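4. Setting up the Jedska room heater timer

Read this section before you plug the timer in. The timer suits heaters with a plain on/off switch. It will not work with heaters that have their own digital controls.

4.1 Setting the clock

1. Plug the timer into a wall socket, without the heater, and leave it to charge for 15 minutes.
2. Press RESET with the tip of a pencil.
3. Hold CLOCK and press HOUR until the right hour shows. Do the same with MIN.
4. Let go of CLOCK. The dots between the figures start to flash.

Note: The timer does not change itself for summer time. Press CLOCK and HOUR together to move it on by an hour.

4.2 Choosing a place

Keep the heater at least 100 cm from curtains, bedding and paper. Run the lead along the wall and away from walkways. In workrooms, keep it clear of anything that moves.

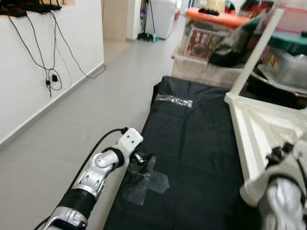

Fig. 7. Arm with cable along its upper edge.

Caution: Do not use the timer with an extension reel, and do not cover it.

4.3 Setting a programme

1. Press PROG once. "1 ON" shows.
2. Set the hour and minute, then press PROG again for "1 OFF".
3. Repeat for up to 3 programmes.
4. Press MODE until AUTO shows.
5. Plug the heater into the timer and switch it on at its own switch.

If the display stays blank after charging, quote fault code 1037 when you write to Delyth Skyrme at the Closlow service desk.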